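I drive an electric car on a lease, and the lease was up for renewal in December, so I finally sat down and worked out how to tell where a car was built and what that does to the price. It took me a whole evening with far too much coffee, and I'm writing it down so you can do it in less!

## What you need

- The VIN of the car (bottom corner of the windshield, or on the listing)
- The dealer's full quote, as a PDF or on paper
- The window sticker, if the car is new

## Step 1: Read the first character of the VIN

The first character gives you the region. A 1, 4 or 5 means the United States, 2 is Canada, 3 is Mexico, J is Japan, K is mostly South Korea, L is China. I had a Flarkar hatchback on my shortlist that I'd always thought of as a homegrown car, and the VIN started with an L. So much for that.

Don't go by the badge, and don't go by where the company has its head office (I did both).

## Step 2: Find the plant code

Character 11 is the assembly plant. Every maker has its own letters, so you have to look it up in that maker's list. Owner forums are good for this. The Gristeck sedan I ended up comparing is built in two plants, and the two versions had different batteries and different delivery times.

## Step 3: Take the quote apart

This is the fun part, if you're like me. Copy every line of the quote into a spreadsheet, one line per row, and give each one a label: car, shipping, tax, dealer add-on. An import tariff almost never gets its own line. It's baked into the base price, or it turns up as a "market adjustment" or a bigger destination charge.

My first quote, from Grosska Motors, had 13 lines. Two were the same floor mats.
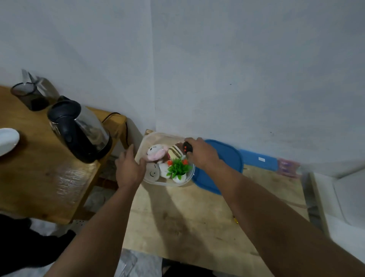

A reader going by Dimaculangan wrote in to say that the destination charge is the one to watch, and that on a new car you can check it against the window sticker, where it has to be listed. If the dealer's number is higher than the sticker's, ask for the difference in writing. I tried it on my second quote and the gap was 102 dollars. They took it off with one email!

## Step 4: Compare like with like

Now put the two cars side by side, using the same trim level and the same lease length. Mine were both at 40 months, an odd number, but it was what the first dealer offered and I made the second one match it. Look at the total you'll pay over the whole lease, with the money due at signing included. The monthly figure on its own can hide a lot.

## Step 5: Ask when the price is locked

Tariffs can change while your car is still on a ship. Ask whether the price is fixed when you order or when you take delivery, and get the answer on the order form (a friendly "oh, don't worry" from the salesperson doesn't count). One dealer gave me a price lock of 5 days, and I was waiting on a car that hadn't been built yet. I asked for a lock until delivery and got it on the second try.

If they won't budge, ask for a car that's already on the lot. The color choice is worse, but you'll know the price, and you can read the VIN through the windshield before you go in.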